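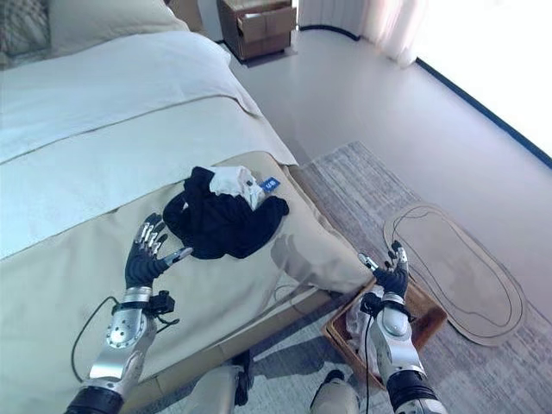
Clothes on a made bed.

The Rest Rule Should Count Hours
By Bushra Gilani

The Kotano Volleyball League requires one clear day between regular season matches. The rule is a single sentence in the competition handbook and has not been changed since the league had six teams, all within a two-hour drive of each other. It now has eleven. The sentence should be replaced before the new schedule comes out in August.

The problem is the unit. A clear day is a calendar day on which a team does not play. It says nothing about when the previous match ended, when the next one starts, or what happened in between. A team that finishes at 9:40 p.m. and plays again two days later at 1:00 p.m. has had 39 hours and 20 minutes. A team that finishes at 3:00 p.m. and plays again two days later at 7:30 p.m. has had 52 hours and 30 minutes. The handbook treats these as the same. The gap is more than 13 hours, and most of it falls in the part of the cycle where a player would be asleep or eating.

Travel makes it worse. The road from Cistasley to Nudholm is 384 miles. The team bus is limited by the driver's hours and by one stretch of mountain road where it seldom gets above 40, so the trip takes close to eight hours with a stop. Last season Cistasley finished a five-set match at Nudholm late in the evening, drove home overnight, and hosted Kadlec early in the afternoon two days after the match. The clear day was legal. It began on a bus outside a gas station and included, by the players' own training logs, less than four hours in a bed before noon.

I coached in this league for nine seasons and now do scheduling work for youth tournaments, so I am aware that match intervals are easy to complain about and hard to arrange. Gyms are shared with schools and with basketball. Officials have day jobs. I still think the rule can be written better without adding a single date to the calendar.

The proposal has two clauses. First, the minimum interval between the last point of one match and the scheduled first serve of the next should be 44 hours. Second, if the team has to travel more than 250 miles by road between the two venues, or back to its home gym, the travel time in excess of three hours should be added to that minimum. For the Cistasley case the required interval would have been 49 hours. The match against Kadlec could have been played on the same date with an evening start.

Start time is the variable the league does not use. When an interval is short, the usual request is to move the match to another date, and the usual answer is that the gym is not available. That answer is often correct. Moving a match from 1:00 p.m. to 6:00 p.m. on the same date is a smaller request. I went through the published schedule for last season and found that most of the short intervals could have been repaired this way, with the home club keeping its date. A few could not. Those were all in one crowded stretch before the playoffs, when Kadlec's gym was in use for a trade fair, and no rest rule would have fixed them.

The first objection is cost. An evening start means that the visiting team may need a hotel, and rooms for a full squad and staff run close to what a small club spends on balls in a year. The league already has a travel pool. Each club pays 2,000 dollars into it before the season, and money left over is returned. A claim limit of 1,000 dollars per night would cover one overnight stay for most squads if players share rooms, and the pool as it stands could carry several of these claims. If it could not carry all of them, I would raise the contribution before I would keep the present rule.

The second objection is attendance. Club managers prefer afternoon matches because families come to them. I accept this for the smaller gyms. Nudholm averages 470 paying spectators and depends on the gate more than any other club in the league. But the clause would affect two or three home dates per club in a season, and a loss on those dates has to be set against what is being sold on them. Spectators at the Kadlec match in Cistasley paid full price to watch a home side that substituted both of its starting outside hitters before the end of the second set. The match lasted 68 minutes.

The third objection is more serious. It holds that there is no proof, at this level, that 44 hours is better than 39. I agree that the number is a judgment. The league does not collect injury data in a form that would support a precise limit, and with eleven clubs the sample would be small even if it did. I chose 44 because it allows two full nights at home after a late finish with no long trip, and because it does not disqualify the standard pattern of an evening match followed by a late afternoon one. Someone with better data might arrive at 42 or 46. Any of these would be preferable to a rule that cannot tell a short interval from a long one.

There is also the matter of what clubs do with the time they have. Rest rules are discussed as if the interval were handed to the athlete whole. Some of it goes to laundry, work shifts, and treatment on ankles and shoulders. Several coaches in the league hold a mandatory video session on the clear day, and at least one holds a light practice that is light only in the sense that nobody jumps for the first half hour. A league rule cannot reach into this, and I would not ask it to. A coach who uses up 90 minutes of a 39-hour interval is doing more damage than one who uses up 90 minutes of 49, and the rule can at least see to that.

Two drafting points. The interval should run from the actual last point as recorded on the score sheet, with the schedule built on an assumed match length of two and a half hours. If a match runs past that, the next start should be delayed only when the shortfall is more than one hour, or the referee coordinator will spend the winter on the phone. And the travel clause should use a fixed table of road times, agreed once and attached to the handbook, so that clubs do not argue over snow.

The handbook is open for amendments until the end of the month. Any two clubs can submit one jointly. Cistasley has the strongest reason to sign, and Nudholm, which makes the same long drive in the other direction, should be the second name on the form.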